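Recording two-gripper pick demonstrations for the Noveseck set

Updated 2nd November

Use these steps for recording with the hand-held grippers at a table. They assume the grippers are charged and the Kavanagh recorder software is already installed. If you are collecting with the arm instead, follow the Prusham guide.

What you need

Two hand-held grippers
A table with a clear working area
A box of small objects, mixed in shape and stiffness
The task sheet for the session

1. Set up the table

Keep the working area within easy reach. Other things can stay on the table as long as they are out of the way of the task. A background that never changes is bad for training, so move the bigger items between batches and change tables when you can.

2. Start a session

Open a new session in the recorder and type in the task name exactly as it appears on the sheet. Check that both grippers show as connected. Open and close each one fully, twice. The first few seconds of the session are used to set the finger width, and a session without them has to be thrown out.

3. Pick your objects

Choose one soft object and one rigid object for each batch. Soft pieces change shape under the fingers, and the model needs to see that from close up. Boxes are better picked across the narrow side at first. After ten or so good picks, switch to the long side if the fingers open wide enough.

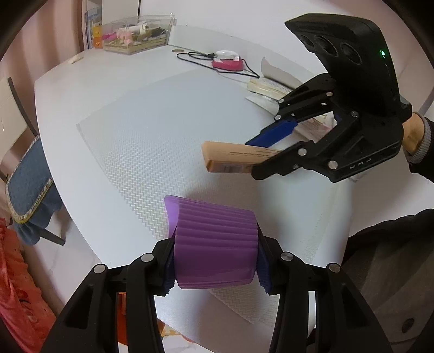 Ivar asks whether both hands should close at the same moment, as the first batches were all recorded that way and the policy now waits for the second gripper before it lifts anything. They should not. Close one, then the other, and change which goes first. In half of the episodes, let one gripper stay still while the other works.

4. Record the episode

Press start and wait one second. Move at a normal speed, a little slower than you would with bare hands. Close the fingers until the object is held, then lift. Hold it clear of the table for a second, carry it to the target and open the fingers all the way before you back off.

If you drop something, keep recording. Pick it up again and finish the task. Mark the episode "recovered" when the recorder asks. Stop early only if an object leaves the table.

5. Check the batch

A batch is 30 episodes. When it is done, play back the first, the last and any three others at double speed. Look for these problems:

Fingertips hidden by a sleeve or by the other hand
Tracking that jumps when the gripper turns over
An episode that ends before the fingers open

Delete single bad episodes. If you find more than three, record the batch again.

6. Upload

Uploads run from the session menu. Leave the recorder open until the count on the server matches yours. In January we lost 11 episodes from a set of 274 by closing it too soon. Error 404 at this point means the task name doesn't match the sheet. Correct the name and retry.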